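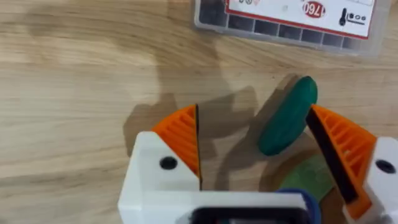

How much time do you need for the open day at Tileswood?

Two hours is enough for the rooms alone. If you also want to join a sorting table and drink a coffee, take the whole afternoon.

I went on a Wednesday in April, which is the only day of the week when Tileswood opens its doors to visitors. It is a former school building at the edge of Calldale, and today it is used as a place where people bring, repair, sort and store the small things of a household. Toys, hand tools, boxes of screws, kitchen things. In my own country we have similar places, but they are usually one dark room behind a church. Tileswood has three floors, and I had wanted to see it since last year, when a colleague gave me their leaflet.

Getting there

I live 70 kilometres away and I came by train, then by the 243 bus from the station. The bus goes once in an hour. I missed the first one by my own fault, as I was standing at the stop on the wrong side of the road and reading the timetable very carefully for the other direction. From the bus stop you walk past a garden centre and a chapel, and then there is a green gate. The gate looks closed. Push it.

The ticket was five pounds and with it you get a sticker for your coat and a small paper plan of the building. On my plan the first floor and the second floor had changed places, so I was looking for the toy store in the room where they keep paint. The lady at the desk gave me another one, and it had the same mistake, but she corrected it by hand.

The ground floor

We began at eleven with Angus Galbraith, who has run the sorting rooms for many years. He speaks quickly and with an accent that I found difficult in the first ten minutes. Later I became used to it. He took us first into the receiving room, where everything that comes to the house is put on shelves by the week of its arrival. It stays there until someone has time for it. I saw a shelf with only lamps, and below it a shelf with sewing machines, very heavy ones, each with a brown card tied to the handle.

I asked him what people bring most. He told me that it is jars with mixed screws, from garages and sheds, when a house is sold. A jar like this can contain screws from three generations of the same family, and also teeth of a comb, a key, a foreign coin. They pour it out into a tray and sort it, first by the form of the head and afterwards by the length. He let two of us try it. I was slow. The man next to me, who had come with his grandson, was much faster, but he put the brass ones together with the steel ones and had to begin again.

In the corridor there is a wall with drawers from the time of the school. The labels of the teachers are still on them – "chalk", "maps small", "maps large". The drawers contain now hinges and door handles. They did not change the labels, and I must say that for a new person it is not practical at all.

The sorting room upstairs

This room was the one I had come for. It has big windows to the garden side and the tables have a light, honey-coloured top with long lines of grain. I liked the colour very much. On such a surface you find a dark thing at once, and a light thing you lose. My group leader for the afternoon had a good habit for this, she put a blue cloth under everything that was pale.

For the small parts they use clear plastic boxes with a lid and many little compartments. The one on my table had a white label on top, with a red oval and the number 1760 in it, and a small black drawing of a tool and some round pieces beside it. Through the plastic you can see how full the compartments are, so you do not need to open the lid each time. At home I keep such parts in old biscuit tins, and I open four tins to find one washer. I have thought about this since I came back.

Angus Galbraith has strong opinions about boxes. He thinks that the compartments should be never more than half full, and that a box which is closed with force will be opened on the floor by the next person. He also does not like boxes with removable walls, as the small washers travel under the wall from one compartment to the other. The house bought a large number of such boxes from the firm Zeman some years ago, and he told us about it for a quite long time. They are now used for buttons, which are too thick to travel.

The rule in the sorting room is that each table has one kind of work. At one table are tools, at one are parts, at one are toys. In practice it is mixed. When something comes that consists of many materials, for example a toy with a screw in it, it must be handled with a tool and checked by the toy people, and then all three things are lying together on the same top. I found this more pleasant than the strict order downstairs.
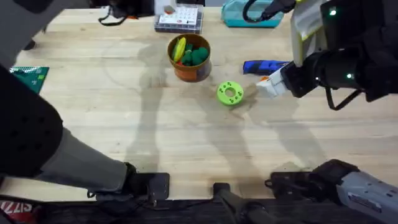
Soft toys in their round container on the light wooden table, a little before the afternoon break.

The toys

Soft toys have their own system. The small ones go into round containers, and they are not separated by animal or by age, only by size. In the orange-brown one there was a yellow thing similar to a banana beside a lot of dark green fuzzy balls, the kind you know from children's handicraft. There was also something small and red low down beside the yellow one. I did not take it out, so I cannot report what it was.

A girl of maybe seven years wanted to know why the balls are not in a bag. The answer was that in a bag they become flat. She was not convinced, and she asked it again at the next table.

Food toys are very popular there. Each playgroup which comes to borrow wants fruits and vegetables for a play shop, and the house can never have enough of them. Before they are lent out, the seams are controlled with the fingers, very slowly, and anything that can come loose is sewn again or taken off. The hard ones are washed with warm water and dried on a rack near the window. The soft ones go in the machine in a pillow case. I wrote this down for my sister.

For lending there is a book, a real one of paper. A family can take up to five pieces for a month. The house has 60 families in the book at present, and according to the desk lady nearly all of them bring the things back on time, with the exception of puzzles. Puzzles come back late, and are counted by the borrower at the desk, in front of everybody. I would bring mine late too, I think.

The break

In the old dining room you can have tea, coffee and a kind of flat cake with apple. The coffee comes from a machine called Dilleo which makes a very loud noise, so the talks in the room stop every time when somebody wants a cup. The cake was good, a bit dry at the corners. Please bring coins, the card reader was not working on the day I visited and there was a small queue of embarrassed people with cards, I was one of them. The grandfather from the screw tray paid my tea.

The repair corner

After the break we had half an hour in the repair corner on the top floor. It is warm under the roof and the stairs are steep, I would not recommend it for somebody with a bad knee. The repair people work with their backs to you and do not give a talk, you stand and watch, and if you ask a question they answer without turning around. One was gluing the leg of a doll's chair. Another one was trying a row of screwdrivers in the same screw until one of them fitted, and she put each wrong one back on its hook before she took the next. I have never in my life done this.

There is a board on the wall with the outline of each tool painted on it in white, so a missing one is visible from the door. Two outlines were without a tool on that day. Under one of them a paper was pinned with the words "Who?" and a date from the winter.

What I would do differently

I would arrive with the earlier bus and go upstairs first, before the groups from the schools. Between one and two o'clock the sorting room is full and it is hard to get a chair. I would also take my own jar. Visitors may bring one jar or tin from home and sort it at the parts table under guidance, this is written on the back of the leaflet, which I had not read. Several people had done it. One woman had a whole bucket and was sent politely to the receiving room with it.

Photographs are allowed in all rooms except the desk. Dogs are not allowed. The toilets are on the ground floor, behind the drawers with the maps.

The last bus back to the station goes shortly after five, and the next visitors' day is always announced on the gate.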